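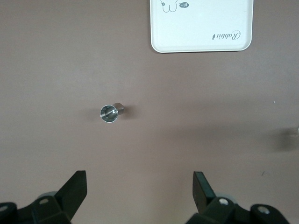 Figure 3.1 A small stainless steel cup lying on its side.

Chapter 3
Measuring Volume

Volume is the amount of space something takes up. Cooks, builders and nurses all measure it, and they use different units to do so. A cook may need 3 cups of milk. A builder may order concrete by the cubic yard.

A container's capacity is the volume it can hold. Two containers with very different shapes can have the same capacity. A tall pitcher and a wide bowl may each hold 900 milliliters.

In this chapter you will find the volume of boxes and cylinders, convert between units, and read a measuring cup correctly. You will need the formula for the area of a circle from Chapter 2. Review it before you start Section 3.1.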